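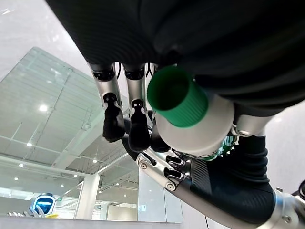

Isla Rutherford

Unit 4: Judging a robot hand before you buy

The product for this unit is the Plavel hand, sold by Jesitz as a kit for humanoid arms. Read the supplier's sheet first, then these notes. We are reviewing it for household work: bottles, mugs, taps, small things on a shelf.

Start with the grip. A bottle asks for a thumb that closes against the fingers, and a cap is a different job again. In your review keep "holds it" and "can use it" as two separate headings. Most sales material runs them together.

The fingertips are black and rubbery and the segments are metal. Ask what a replacement tip costs and who fits it. Jesitz quotes 12 working days for spares, and Benedikt Leitner's group at Dernstead allowed 30 when they planned theirs. 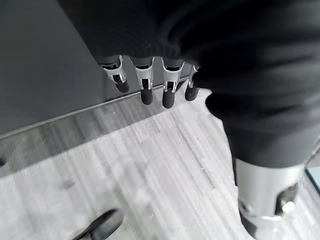
Sleeves come next. A ribbed fabric cover keeps dust and hair out of the wrist, but it also hides the joints. Put down how long it takes to get the cover off and back on, with the arm powered down. Check too whether the folds can reach the base of the fingers when the hand points at the floor.

Then the place of work. A bathroom counter is a hard test -- polished stone throws back the ceiling lights, and a white basin gives a camera very little to go on. Small items standing in a mug are close together and easy to knock.

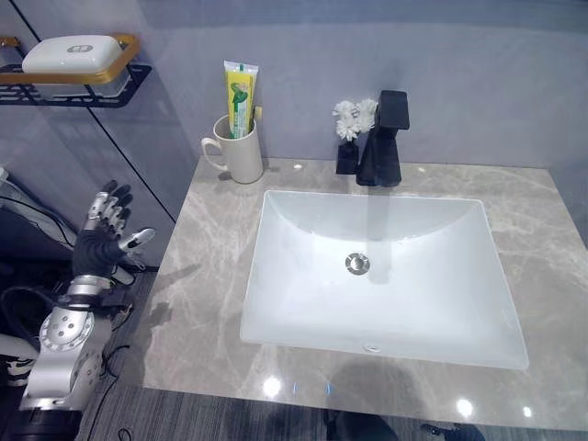 Cables belong in the review as well. Say where they run along the arm and whether anything trails on the floor.

For the written task, compare the Plavel with the Cuevas hand on price, spares and cover. The basic Plavel is 394 a month to hire and the Cuevas 374, both without the arm. Two pages at most. Hand it to Sota Tamura by the end of January.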